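Equipment planning for two-handed robot workcells

Equipment planning for a two-handed robot workcell is the process of deciding what to buy, in what order and with what money, before a pair of robot arms is put to work at a shared table. It covers the arms and hands, the table and fixtures, the computers, the simulation software, spare parts and the floor space. The term is used mostly by small laboratories, training centers and light assembly shops, where one purchase can take up most of a year's equipment money.

Background

Early plans for two-armed cells were often copied from plans for single arms, with the main price doubled. This gave poor results. Two arms can share a controller cabinet, a table and a safety enclosure, so those costs do not double. Wiring, calibration and programming time tend to more than double. Later plans list shared and per-arm items on separate sheets.

Simulation before purchase

Many buyers now build the cell in simulation first. A model of the table, the arms and a few plain objects is enough to check reach, table height and the spacing of the two bases. Sorting and placing tasks with blocks and bowls are common at this stage, as they are simple to set up and use both hands.

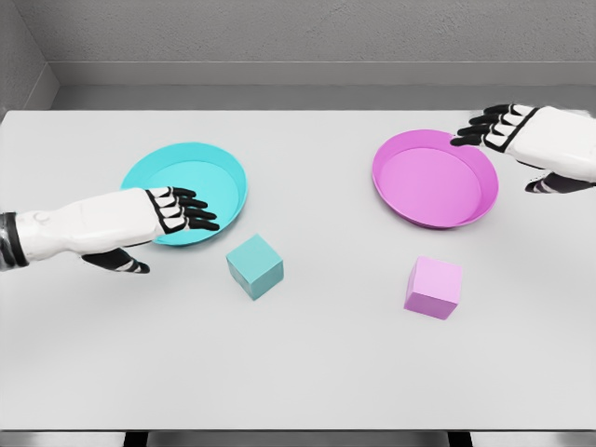 The cost of this stage is mainly staff time. A desktop computer with a good graphics card is usually sufficient for one person, and it can be kept for use with the real cell later. Buyers who skip the stage sometimes find that the arms they ordered cannot reach the back of the table, and a change of mounting plate after delivery is slow and expensive.

Simulation does not settle every question. Grip on soft or slippery items, cable wear and noise are poorly modeled, and most plans hold back the final choice of hands until a sample has been tried.

Budget categories

A typical plan has 4 headings: hardware, software, installation and upkeep. Hands with separate fingers are listed apart from the arms, as they are often sold by a different supplier and wear out sooner. Upkeep includes finger pads, cables, replacement motors and the yearly service visit. Training is sometimes placed under installation and sometimes left out, a frequent cause of overspending.

Hands take up a large share of the hardware line. A simple two-jaw gripper is much cheaper and will do for boxes and blocks. Hands with four fingers and a thumb are chosen when the work calls for tools or containers made for people, or when the cell is meant for research.

Example: the Drurnombridge cell

The training center at Drurnombridge planned its cell over two budget years. The table, enclosure and computers were ordered in January from Arau, a supplier of workshop furniture and controls. The arms were bought from Fidulby in the second year, after the layout had been tested in simulation. The table cost $3,544, and a set of spare finger pads cost $119. The plan allowed 2,000 hours of use before the first full service. Software was licensed from Tam on a yearly basis, so it was entered under upkeep.

Leasing and used equipment

Leasing suits projects with a fixed end date. The monthly price normally includes service but not damage to the hands. Used arms are widely available, though matched pairs are harder to find, and two arms with different controller versions may not run together without an upgrade. A buyer should ask for the hours on each arm and a copy of the last service report.

See also

Robot end effectors
Workcell layout
Total cost of ownership

This page was last edited on July 3, 2019.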